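Ward boundaries and the Gullbridge review
Speaker notes, 1 June 2018

Slide 1. Title
Keep this short. Say that the talk covers the method of the review and leaves the party arithmetic to others. Questions at the end, except on definitions, which can be taken as they come up.

Slide 2. What is being decided
The review sets the number of wards in Gullbridge, the line between each pair of wards, and the name of each ward. It does not set the number of councillors. That was fixed at 60 in the earlier stage and is not open to comment now.
Current position: 21 wards, most with three members. Two wards have two members and the rest of the difference is made up in the town centre.

Slide 3. The equality test
Electors per councillor, ward by ward, against the average for the whole council. Explain that it is electors, not residents. Students registered at another address and people under voting age do not enter the figure.
Clusness is the ward furthest from the average. It has grown since the last review, and the new housing east of the railway is all inside the present line.
Pause on the bar chart. The short bars are the over-represented wards. People tend to read them the other way round.

Slide 4. The other two tests
Community identity, and convenient local government. Neither has a number attached. Evidence counts for more than volume here: 30 copies of the same letter are treated as one argument with 30 signatures.
Good evidence says where people shop, which school takes the children, which hall is used for meetings, where the bus goes. Bad evidence says that the area has always been together.

Slide 5. Drawing a line

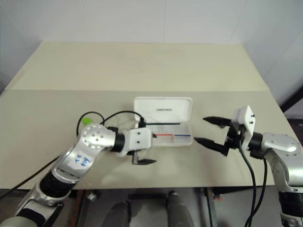
Red pen, blue pen and a black one, with the case open.

Lines follow the middle of a road unless there is a reason to do otherwise. Where a road is the centre of a community, such as a shopping street, use the back fences. Rivers and railways make strong boundaries, but check the crossings first. A ward with no internal road link between its two halves will normally fail the third test.
Polling districts are the building blocks. They can be split, but the electoral roll then has to be recoded, so give the street names and the house numbers on each side.

Slide 6. Worked case: Clusness and Araya
Option A moves the streets north of the canal from Clusness into Araya. Both wards then come within tolerance. The weak point is the canal itself – there is one footbridge and no road.
Option B moves the southern estate to Nimau. Better road links, but Nimau ends up near the upper limit and would need another look in a few years.
Do not state a preference. If pressed, say that both are valid submissions.

Slide 7. Responses so far
122 responses by the end of May. Most concern ward names. Names are decided last and rarely affect the lines.

Slide 8. How to respond
In writing, by post or through the council website. Maps may be drawn by hand. State which test each point relates to. Parish councils should attach the minute.

Spare slide, only if asked: parish wards. Where a new ward line crosses a parish, the parish must itself be warded along that line.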